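Skiltbridge Forum > Jewelry and small things > Is it jade, glass or only plastic?

Wide pale ring from a mixed box, please help me to identify

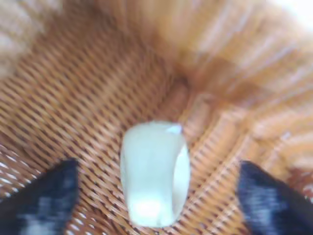 The ring on the wicker, standing on its edge.

prelon_attic
Posts: 66
Hello to all. I bought a mixed box of small jewelry in December at the Craddock sale and I am sorting it slowly in the evenings. Most of it is easy: clip earrings, a broken chain, buttons. This ring I do not know. It is milky white with a little bit of mint green, and the band is very wide. I looked inside and outside with a magnifier and I did not find any mark. No stone, no metal part.

My first thought was pale jade. My sister says plastic. I would like to know before I decide if I keep it with the good pieces or put it in the box for the children. Please excuse my English, I write with a dictionary next to me.

gravelpath
Posts: 1574
Nice shape. I would say frosted glass. The way the light sits on the lower part is how it looks on a pressed glass ring I have had for years. Jade is possible, but I would be surprised to find it in a mixed box.

Does it feel cold when you put it to your cheek? Glass and stone both stay cold for a while. Plastic gets warm almost at once.

tolliver_m
Posts: 191
I disagree with glass. The top rim has one sharp bright glint and the rest is soft, and I have seen the same thing on polished stone many times. Also the left side looks greener than the face. In jade the color is often not even.

gravelpath
Posts: 1574
The left side is also the darker side, so it may be only shade. And a glint on a rim says that the rim is smooth, nothing more. You can polish plastic to do that.

tolliver_m
Posts: 191
Fair about the shade. I still say stone. We can wait for the weight.

Nest Owen
Posts: 2
I am new here, hello. I only want to say please do not do the hot needle test! I did it on a bracelet after I read about it on another site, and now I have a good bracelet with a burn mark on the inside. It was an old plastic that people collect, so I made it worth less with my own hands.

prelon_attic
Posts: 66
Thank you Nest, I will not use the needle. I was thinking about it, so your message came in time.

I did the cheek test this morning. It was cold at first, but the room was cold also, so I am not sure what I learned. I repeated it after lunch with a glass marble and a plastic button beside it. The button became warm quickly. The ring stayed cool longer than the button and I could not feel a difference from the marble. So I think my sister is wrong, but please do not tell her yet.

gravelpath
Posts: 1574
Good, doing it side by side is the correct way. Next, hold it in front of a strong lamp and look through the band with your magnifier. If you see tiny round bubbles, it is glass. If you see something like threads or small clouds, then tolliver can be happy.

flivgate_fan
Posts: 191
Can it also be dyed quartz? There is a lot of it sold as "jade" and the pale mint is a common color. I bought two from a seller in Flivgate and both were quartz. They were pretty, I wear them anyway.

tolliver_m
Posts: 191
Dyed quartz often has color collected in little cracks. I cannot judge that from the picture, the edges are too soft. prelon_attic, can you make another one by the window, with the opening toward us? We see only a narrow piece of the inside now, and the inside is often less polished, so it tells more.

prelon_attic
Posts: 66
Yes, I will try tomorrow in daylight. My kitchen scale does not show such small weights, so for this I must ask at the post office or borrow one.

One more question while I wait. How do I clean it, if I do not know the material? There is a little gray dirt on the inside.

Nest Owen
Posts: 2
Lukewarm water, one drop of dish soap, soft cloth. No vinegar and no alcohol.

gravelpath
Posts: 1574
Agree with Nest. And dry it well before you use the lamp, a drop of water under a magnifier looks very much like a bubble. I once argued a whole evening about one.

tolliver_m
Posts: 191
I remember that evening.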